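Home | Issues | Working Papers | Contributors | Search

Print this page | E-mail this page

4. What people keep, and where they put it

4.1 Getting in the door

I should say up front that I didn't set out to study paper. The Skesa project was meant to be about home internet use in Avdale and Gredville, and my bit of it was the interviews: sit at the kitchen table, have a cuppa, ask how people pay their bills and talk to the school and keep track of the car rego. By the third or fourth visit I'd noticed that every answer ended with somebody getting up to fetch something. A folder, a shoebox, an envelope with another envelope in it. I'd ask about online banking and get shown a drawer. So I changed the interview guide (with a fair bit of grumbling from the survey side, who had already printed theirs) and started asking for the drawer first.

The sample is small and I won't pretend otherwise. I visited 13 households, most of them on the Avdale side of the Yan, where the older housing is, and the remainder in the newer estates at Gredville. Each visit took in an interview and what I ended up calling the tour, where whoever was willing walked me through the house and stopped wherever there was paper. I asked them to talk as they went, and I tried very hard to shut up. Going back over the recordings, I did not always manage it.

Two things to flag about the tour. People tidied before I came, and they told me so, often with some pride. And people skipped rooms. I never asked to see a bedroom and was shown one anyway in more houses than I'd expected, usually on account of a suitcase under the bed. If I ran it again I'd do two visits, one planned and one at short notice, and compare.

4.2 Live paper and dead paper

The split that came up over and over was one I've borrowed straight from a woman in Avdale, who called her two piles "live" and "dead". Live paper has something still to be done with it. It wants a signature or a phone call, or it has to go back to somebody by a certain date. Dead paper is finished but can't be thrown out yet, or can't be thrown out at all, and those turned out to be quite different feelings. Tax receipts were dead and people would have happily set fire to them. A child's first swimming certificate was dead too, and one father took it out of its sleeve to show me and then couldn't get it back in straight.

Live paper travels. It starts near the front door, moves to the kitchen bench, gets shifted for dinner, and lands on top of the microwave or under a fruit bowl. I heard the word "bench" so many times in this part of the interviews that I gave it its own code. Nearly everyone had a story of a bill lost between the bench and wherever it was going next, and nearly everyone blamed somebody else in the house for it.

Dead paper hardly moves at all. It gets put away once and the putting away is a bit of an event, generally in the lull after Christmas or in June when the tax panic sets in. One household in Gredville hadn't opened its main box since moving in. They knew what was in it, or they said they did, and when we lifted the lid it was mostly manuals for appliances left behind at the old place. They put the lid back on! I asked whether they'd chuck the manuals and was told they'd "have a look at it in October", which I took as a no.

What surprised me was how much paper was neither. School readers, recipe cutouts, sheet music, a half-done crossword book, language workbooks, the atlas that gets pulled out when there's something on the news. It isn't waiting on an action and it certainly isn't finished. I've called it "standing" paper here, partly as it so often does stand, upright and in a row, with its edges facing out so a hand can find it. My earlier draft lumped this in with live paper and a reviewer quite rightly pulled me up on it. Live paper is kept in sight as a nag. Standing paper is kept in reach, and people got quite snippy if I suggested it was clutter.

4.3 The row at the back of the desk

Standing paper had a favourite spot, and it was the back or the side of a table or desk, against a wall or near a window. Kitchen tables got it as well, though only where there was a second table to eat at. A proper bookcase in the same room made less difference than I'd have guessed. In several homes there was a bookcase with room to spare a couple of steps away and the row stayed on the desk regardless, propped up by whatever was heavy.

The rows themselves are wonderfully mixed. A librarian would weep. Thick books go in next to thin booklets, with folders and bare sheets wedged between them, and the sheets are held up only by being squashed. When I asked how the order worked, people gave me answers about time ("that end's the older stuff"), or about persons ("those are hers"), and only once about subject. Height seemed to matter to the men more than the women, but with numbers like mine I wouldn't hang anything on that.

I'd also like to put in a word for cloths. Desks and tables with a row on them were often covered, with anything from plain vinyl to big bright florals, and I'd been walking past that for weeks before it struck me as worth writing down. A covered desk is still partly a table. It can be wiped, or the whole cloth can be swapped for visitors, and the row gets lifted off in one armful and put back again. One grandmother timed herself for me, laughing the whole way, and had hers off and back before the kettle boiled. Figure 3 has the sort of arrangement I mean, booklets, folders and loose-looking sheets all upright together along a flowered cloth, and it's a pretty good match for the mixed rows I was sketching in my notebook.

Figure 3. A mixed row of standing paper on a cloth-covered desk. 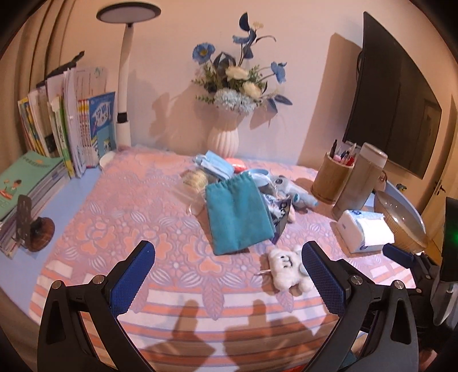
4.4 Who is allowed to touch it

Every row has rules. Hardly any of them had been said aloud before I turned up, and asking about them set off a few tense moments between couples that I've left out of the transcripts by agreement.

The commonest rule is that you may take from the row but you may not straighten it. Straightening is the job of one person, and it's usually the same person who pays the bills, even where the row belongs mainly to the kids. In 5 of the households a straightened row was described to me as a lost one. "I can't find anything after she's been through it" was one version. Another was a teenager who had started leaving a single sheet poking up on purpose, as a marker, and was furious each time it was pushed down.

Children's paper had its own trouble. Parents wanted it at the desk, as a sort of hint, and children wanted it wherever they were lying down. I saw workbooks on stairs, on a trampoline and in a bath (dry, thankfully). Most nights there was a gathering-up, somewhere between dinner and nine o'clock, and the parent doing it would put the row back together from memory. I think this nightly rebuild is the most overlooked bit of household paperwork there is. None of the time-use diaries we'd handed out for the main survey had a line for it, so people wrote it down as "tidying" or left it off altogether.

Visitors hardly figure. I'd expected a lot about privacy, letters turned face down and so forth, and got very little of that. Bank statements were hidden from adult children more than from guests. One man kept his in with his old fishing magazines on the grounds that his sons would never look there, and he made me promise not to say which magazine, so I won't.

4.5 What the screen has and hasn't changed

Coming back round to what the project was supposed to be about. Everyone I spoke to got at least some of their bills by email, and live paper has plainly shrunk. People agreed on that without any prompting, and a few missed it. An emailed bill doesn't sit on the bench annoying you. In 3 homes somebody was printing emails out purely so they could go on the bench, and in one of those the printed bill then went into the dead box after it was paid, which gave it a longer life than a posted bill would ever have had.

Dead paper hasn't shrunk, at least not yet, and I'd be wary of anyone who tells you it has on the strength of a phone survey. We asked in the questionnaire whether people "still kept paper records" and 39 per cent of those who answered said no. On the tours I sat in the kitchens of people who'd ticked no and was shown boxes of the stuff. They weren't fibbing. "Records" sounded to them like something an office has, and theirs was just a box.

Standing paper seemed the least bothered of all. People read the news on their phones and did their banking on their phones and then reached behind them for a dog-eared booklet to check how to spell something. Several had the same thing saved on a device and went for the booklet. When I asked why, I mostly got a shrug, and once "well, it's there", and I've come to think that's a perfectly good answer. I pick this up again in Section 5, where I look at what happened to the rows in the two Gredville households that moved house partway through.

Contact the editors | Copyright Skesa Working Papers, all rights reserved | Back to top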